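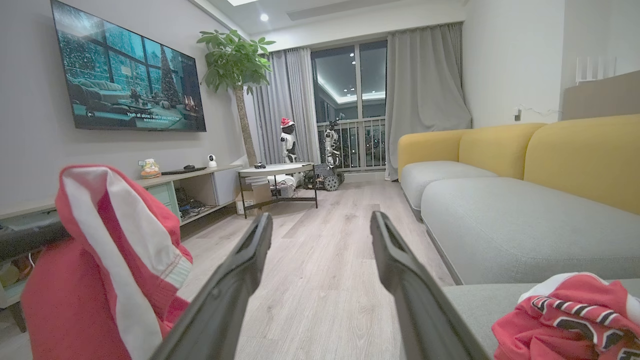
Mein Vater hat dreißig Jahre auf der Fähre nach Ketport gearbeitet, und er sprach nie darüber. Im November kam ein Brief aus Doltmont: Die Linie wird geschlossen. Ich las ihn zweimal am Fenster. Über der Kante vom Sofa lag das rote Trikot mit den gestreiften Ziffern, und ich schob es zur Seite und setzte mich.

Am Dienstag rief ich ihn an. Er fragte nur, ob in Prerkell schon Eis auf dem Wasser ist.

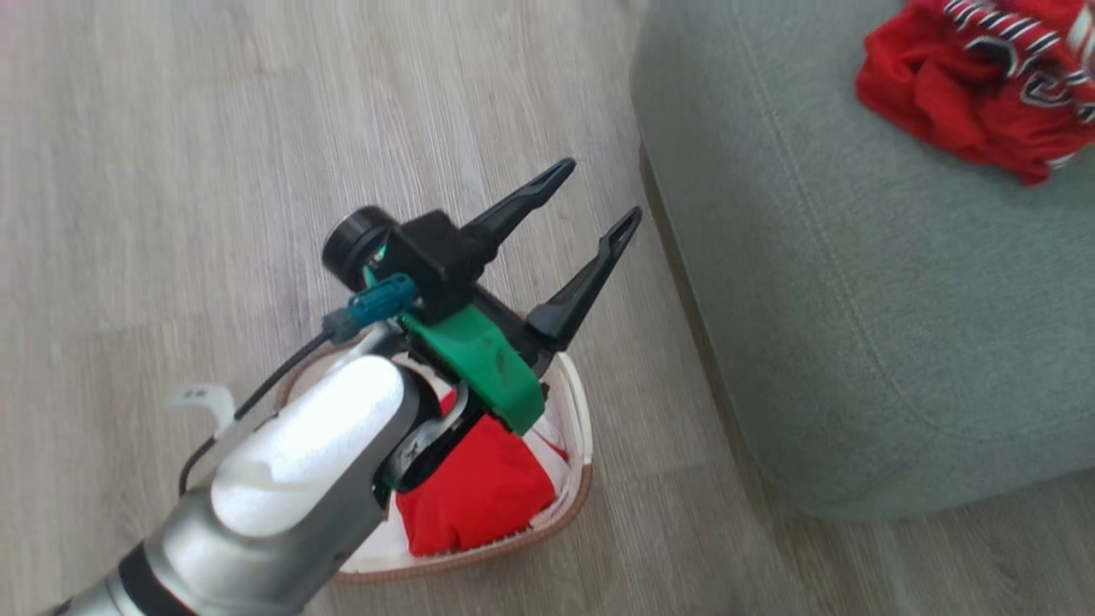

Ich sagte, dass ich es nicht weiß. Er schwieg lange, und ich hörte bei ihm das Radio. Mein Blick blieb an dem kleinen Behälter auf dem Boden hängen. Dann erzählte er doch: von einer Nacht mit fast 600 Passagieren, von dem Nebel, und wie er um acht Uhr morgens zum ersten Mal Angst hatte. 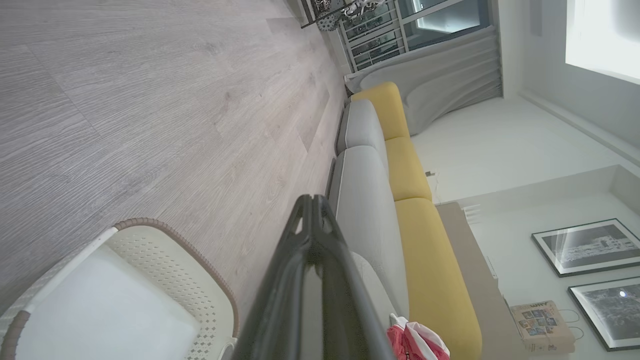

»Und danach?«, fragte ich.

»Danach habe ich Kaffee gekocht«, sagte er. »Für alle, die noch wach waren.«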